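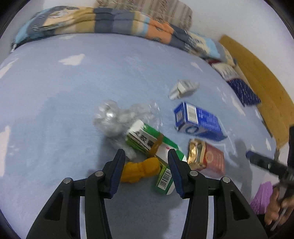
## Doubling the pile-picking demos did nothing, is the split wrong or the method?

**Skundard** – posted 1/22/20

Hand-held gripper demos, one in each hand, small stuff piled on a bed. Cartons, crumpled plastic bags, packets. Task is take one thing off the pile and put it down clear of the rest. No robot in the loop while collecting, the policy gets run on the arms later.

Trained on 2,000 demos, then on 4,000. Same settings both times. Boxes went up a bit, clear bags didn't move at all. Fingers close just short of the bag, or go through the shine and push into whatever's behind it. Every time nearly.

What I've tried:

- longer training, no change
- colour jitter, slightly worse
- throwing out demos where both grippers are in the pile together, which left 1,497 of the first batch. Boxes dropped, bags the same

Test piles are made by the same people in the same room with the same bedding, so I can't even say it's a new-place problem. Writing this up for April and "more data didn't help" is a rubbish result if it's only my split thats broken. How would you tell?

---

**Nanen_lab**

Check how you split before anything else. If you split by demo then bits of the same pile are in train and test. One pile gives you a whole string of picks, each one looks nearly like the last. So your 4,000 might be a lot fewer piles than you think, and the second lot may just be more picks off the same sort of pile.

Split by pile. Whole pile goes in train or whole pile goes in test, never both. We did this on the Vorkora set and our box score fell badly, felt awful, but then the curve with more data made sense again.

Other thing is blur. At the moment of the grab the wrist view is often smeared, lettering on the cartons unreadable etc. Fine for a big green and white box. For a clear bag the edge is all you've got and the blur eats it. Try dropping the blurred frames just before closing and keep the slower approach ones. Cheap to test, one evening.

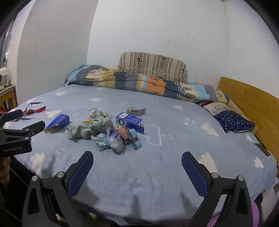
Also look at what order people pick in. Ours took the easy boxes first and left the bags for last, so the model mostly saw bags on a nearly bare blanket and then at test time you ask it for one wedged behind a carton. Count it by what's touching the bag, not by how many bags. If the touching cases are thin, get people to go bag first for a session. 5 sessions was plenty for us.

I'd put the both-grippers demos back by the way. One holding while the other pulls is real behaviour and you want it in there.

---

**valdovinos77**

just use depth

---

**Skundard**

Depth is hopeless on clear plastic, tried it before this, holes everywhere.

Nanen_lab – yes, split was by demo. Feeling a bit daft. Redoing by pile now. Haven't got pile IDs stored, am working them out from the gaps between recordings, slow going.

---

**tapeandstring**

Not the same set-up but similar trouble. Mostly agree with the pile split. Two things to add.

Your success measure. Does a bag count as picked if the fingers have a corner of it and the rest is still dragging on the pile? We had one person marking that as a yes and another as a no, and the noise from that was bigger than the gain we were looking for. Get one person to re-mark the lot, blind to which model it was.

And run each size more than once with different seeds. One run at 2,000 and one at 4,000 isn't a curve, could be luck either way. Small model is ok for this, you only want to see the spread. If the bag scores overlap acros seeds then say so in the write-up, with the boxes and bags in seperate tables. A flat result on bags with the spread shown is worth printing, I'd read it.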